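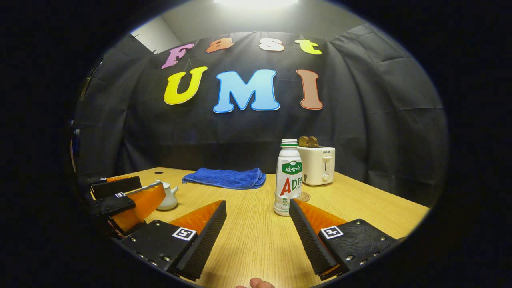

Wamix 4 is out, and I get to tell you about it

CLENDHAM, Thu 5 October. Hi, I'm Graça Lobo, and I run the software side at Wemiswood. We've just released version 4 of Wamix, our planning and perception package for two-finger grippers, and I've been itching to write this one up myself (our press person kindly let me).

The big change is how Wamix handles demonstrations recorded with hand-held grippers. Until now you had to trim every recording by hand, line up the finger markers and then hope the two sides agreed on the time. I did that for most of last winter and I don't miss it! Version 4 reads the square markers on the gripper, works out how far open the fingers are at every step and lines up left and right for you. If a marker drops out of view, it flags the stretch and asks what you want done with it.

We've also rewritten the planner. Kiều Sầm, my partner in crime on this release, wanted it to cope with a breakfast sort of table, where a bottle stands in front of a toaster and a towel is lying in a heap behind. So you now get 3 candidate paths for each reach, and you can scrub through them before anything moves.

"I was tired of planners that only liked tidy tables," says Kiều. "Mine at home has never been tidy."

Smaller things: a viewer called Mai that opens wide-angle recordings without flattening them first, 20 bug fixes (yes, including the one with the calibration window), and a command-line export that finally remembers your last folder.

Wamix 4 is a free update for anyone on version 3. If you're still on version 2, please convert your projects with the migration tool before installing, and keep a copy of the originals. Support for version 2 files ends in January.

Press questions can come straight to me at the Wemiswood office in Clendham. Review copies are ready to go, and Kiều is happy to do a live walkthrough of the planner over a call.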